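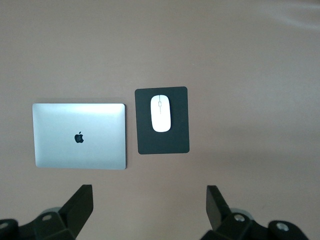
Abundio Manríquez wrote:

> I've read the draft of the parish register guidelines twice now and I
> still think we're making it too hard on people. Most of the folks who
> type up entries do it an hour at a time after supper. If they have to
> stop at every surname and decide whether it's Garrido or Garido, they
> will quit. I'd rather have one spelling across the board and let the
> search do its job. Same goes for the place names. Trorero is Trorero,
> however the priest wrote it that year.
>
> Also, are we doing the burials or not? The draft says "later" and
> doesn't say when.

Abundio, thanks for reading it through. I'll take the burials first because that's the short one. We start them after the second baptism book is finished and checked. I expect that to be December, but it depends on how the checking goes. I've changed "later" in the draft to say that.

On spellings, I don't agree, and I'd like to explain why before anyone starts on the next batch.

The first baptism book has 2313 entries. I went back through all of them last month looking only at the father's surname. One family shows up as Garrido, Garido, Garrydo and once as Guerrido, and for years I had them down as one family, living at the lower mill. They are two. The Guerrido entry is a man from outside the parish whose children were baptized here while he was working on the road. The marriage book gives his home place, and his name is spelled the same way there. If whoever typed it had tidied the name to match the rest, I would have had no reason to go and look.

So the rule stays: type what is on the page. If the priest wrote Garido, type Garido. The standard spelling goes in the next column, and you can leave that column blank. I'll fill it in afterward, or Kent will if he has the time. That should take care of the worry about stopping at every name. You don't have to decide anything, just copy it.

Place names work the same way, with one exception. Trorero is nearly always shortened to "Tror." or "Tro." with a line over it. Write it out in full in that case. It can't be anything else in this parish. Do not do this with "Kam." It could be Kament or it could be the Kament chapel, which kept its own book for a while, and I need to see which ones were left short.

Some other points that came up off list:

Dates. The day of baptism goes in the first date column and the day of birth in the second. Several of the early entries only say "born yesterday" or "three days old." Type those words in the birth column as they stand. Please don't work out the date. Twice the sum has been done wrong, and I can't tell from the sheet which dates were read and which were figured.

Godparents. Both of them, every time, even when it's the same couple for half a page. I know it's dull. They are the best clue we have for telling cousins apart.

Margin notes. These have their own column now. If you can't read one, put a question mark and go on to the next line.

Blots and torn corners. Use square brackets with three dots inside. If you can make out part of a word, type that part and then the brackets.

File names. Book number, then the first page, then your initials. I've had two files come in called "baptisms new" and had to write to people to find out whose they were.

The second book runs to 2350 entries by the old count penciled inside the back cover. I haven't checked that number and I wouldn't lean on it, as the same hand got the first book wrong by a page. I've split it into 18 batches. Batches 1, 2 and 3 are taken. The rest are open. Write to me with the number you want and I'll send the page scans. Batch 11 is mostly in one very bad hand, so please don't take it if this is your first time.

For those asking about Kustinell: no, their register is not part of this. It went to the diocese and hasn't been scanned. I wrote to them in the spring and got a polite letter back saying the request had been passed along. If anyone has a copy of even a few pages, I'd be glad to see it, mainly for the marriages.

The revised draft will go out to the list once I've put in the changes above. If you see a mistake in it, reply to the list so the others can see it too.

Sobia Sandhu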